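Stikemel sleeve kit for robot hands: a month of laundry and one proper scare
Posted May 28, 2019 by Eyvindur Kjærgaard

I've wanted to write about the Stikemel sleeve since April, and I'm glad I waited, as I'd have given it full marks then and missed the one thing you really need to know before fitting it.

For anyone who hasn't met one, it's a soft black cover that pulls down over the wrist of the hand, with bellows folds so it can bend. Ours went onto a Hladun arm that we use for handling cloth, and cloth is exactly where a bare wrist drives you mad. Threads get in everywhere! With the sleeve on I stopped picking fluff out of the joint with tweezers, and the arm could reach right down into a plastic basket without scraping its sides.
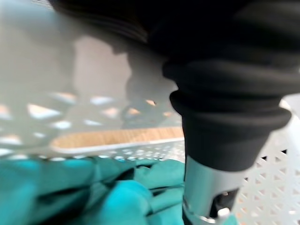
Fitting takes a bit of patience the first time (talcum powder helps, whatever the leaflet says) and after that you can swap one in the time it takes to boil a kettle. The folds spring back well. After 2,000 cycles ours had gone slightly shiny on the inside of the bend and that was all. I really do love the thing.

Now the fault. At cycle 400 or so on the second sleeve, the lower hem crept up by a finger's width and rucked against the wrist. The arm read the extra drag as a load, decided it was holding something heavy, and pushed harder to make up for it. It swung out over the floor much faster than I'd ever asked it to, with me standing a step outside its reach, and it only stopped when I hit the red button. Nothing broken, nobody hurt, but my heart was going.
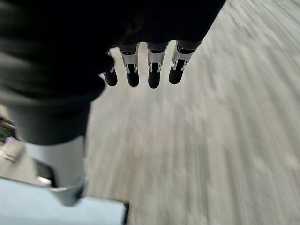 I went through the logs with Tristau, who sold us the kit, and they were very decent about it. The clamp ring had been done up dry, and it wants a wipe of the rubber paste that comes in the little sachet. I'd thrown the sachet away with the packaging. My mistake, then, though I do think a part that matters this much deserves more than a line on page 40.

What I do now: paste on the ring, a paint-pen mark on the metal so I can see if the hem has moved, and the speed limit turned down for the first few runs with a new sleeve. I also set the force limit lower in Irnia, the control software, so it trips early. No creeping since.

Would I buy it again? Yes, and I have, 2 spares are on the shelf. Four stars, and the fifth is theirs when they print the paste warning on the bag.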